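Handout 3: What a demonstration does and doesn't teach
Updated 10 January 2022

Last time we covered the two usual ways of showing a robot a task. In the first you take hold of the arm and move it through the job by hand. In the second you sit apart from it and drive it with a controller. Both get called "teaching", and I would like you to be wary of the word. What gets stored is a list of joint positions and gripper commands, with camera images if you are lucky.

Take the clearing task: pick things out of one bin, put them in the one behind. A person does it without thinking. Driving an arm through it, the same person goes slowly, stops halfway, backs off and tries a new angle. All of that hesitation goes into the record as if it were skill.
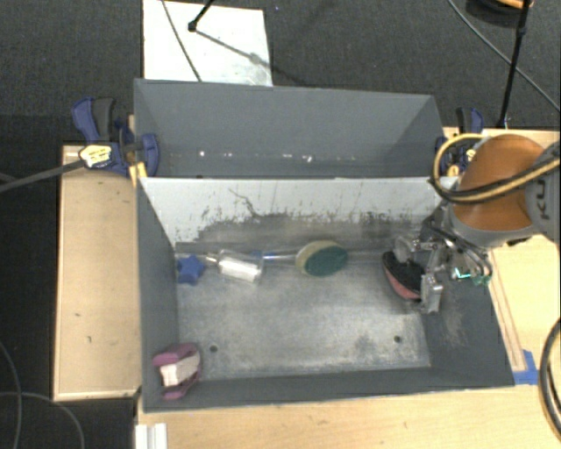
Mixed objects make this worse. A bottle on its side, a sponge and something long and thin each want a different grip, and two operators will seldom choose the same one. Average their choices and you may get a grip that suits neither.

The Millstead notes claim that 10 demonstrations per object are enough. Enough for what? Their test used the same bin, the same light and the same operator. The Turkholm group collected 22 and tested with the bin moved – a fairer trial, though they still picked the objects themselves.

Before the March session, please:
Read both sets of notes, methods first.
Write down 2 things a demonstration leaves out. "Force" alone won't do, say where in the task it matters.
Decide whether you would throw away failed attempts. I wouldn't, but the Eslow handout argues the other way.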